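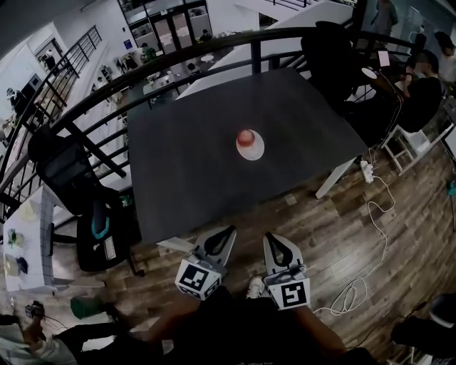

I've wanted to talk to Manuela Guerra about snacks ever since she told me she used to eat lunch standing up at the copier. She spent 13 years in offices before she started writing her little newsletter, Plarent, all about how people eat at work, and I am a huge fan (I've read every issue, some of them twice!).

We met in a café in Grerneck and I ordered cake, which felt a bit risky given the company. She ordered two slices.

"People think I'm going to tell them off," she said. "I love cake. I just want them to sit down for it."

Sitting down is pretty much her whole thing. I asked how she got there and she laughed and blamed her old boss, Valentin Brunner, who ate a piece of fruit at 3 p.m. every single day, with a plate and a knife, and would not pick up the phone until he was done. "We all thought he was so stuffy. Then I had a terrible December, deadlines everywhere, and I tried it. Eight minutes. I went home less cranky, that's all I can tell you."

She has 718 subscribers now and they write in constantly, mostly to argue about fish in the microwave. Her own view? "Soup, yes. Fish, go outside."

I wanted to know what she keeps in her desk these days. Crackers, a jar of peanut butter, and "way too much" licorice from a shop in Ruchti. And apples, though she's picky and won't touch a mealy one. "If it's soft, bake it. Don't be brave."

The next issue is about vending machines. She's already tried 59 of them and has strong feelings about the one at Skeltthorpe station, which ate her money twice while she was interviewing the man who fills it.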